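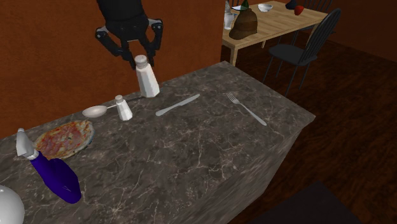
So I finally caved and paid for Sikulum. If you've been reading this blog since the summer you know I spent most of August going back and forth on it, mostly because of the price. It's a simulator kit for home robot arms: you get a handful of furnished rooms, one arm with a gripper, and a big drawer full of kitchen stuff to drop on the counters. The license I bought runs $583 for a year, which for a hobby is a lot of pizza.

Setup was easier than I feared. The download took forever on my connection, but after that it just opened, asked me to pick a room and let me start moving things. I did have to turn the shadows way down to get a decent speed out of my old desktop. There's a free rival called Drudow that I used before this, and getting that one to run cost me two evenings and most of my patience, so points to Sikulum right away.

The object library is the main selling point. The store page says 3,090 items, and I haven't gone looking through all of them, but the kitchen set is really good. Forks, knives, spray bottles, shakers in more than one size, food that looks like food. You can tell it to scatter things for you or place them by hand. I like the scatter button more than I should – it makes the kind of mess my own kitchen has by dinnertime, and a tidy counter is too easy a test anyway.

Now the gripping. I've spent most of my time on the shakers, and I picked them because they have flat sides and a round cap, so where the fingers land matters a lot. Grab one by the middle and you're usually okay. Go for it up near the cap and it can end up tilted way over, which looks silly but is also just what my real little arm does at home. I love that! In Drudow everything either stuck to the fingers like glue or shot across the room. 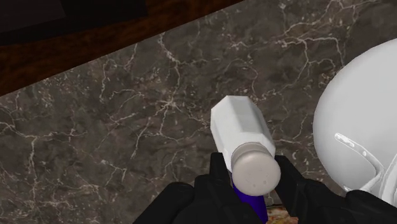
The wrist view is worth having on, by the way. The wide view is nice for planning but you can't judge finger contact from it at all, and I wasted a whole evening before I found the switch (it's under Sensors, not under View, go figure).

Things I don't like. The manual is thin. The contact settings page has a slider called Roman with no explanation whatsoever, and moving it changes how hard the fingers squeeze, I think? I left it at 200, where it came. Saving a long run is slow too. I set up 2,000 tries overnight and the log file was so big that my text editor gave up on it.

There's also an add-on pack called Suseo with more rooms, bathrooms and a garage mostly. I'm skipping that one for now. The kitchens alone are going to keep me busy through the winter.

Would I buy it again? Yeah, if you already own an arm and you're tired of picking things up off the floor. If you're only curious, start with Drudow and a free weekend. Next up I want to try the silverware, and I'm already dreading the fork.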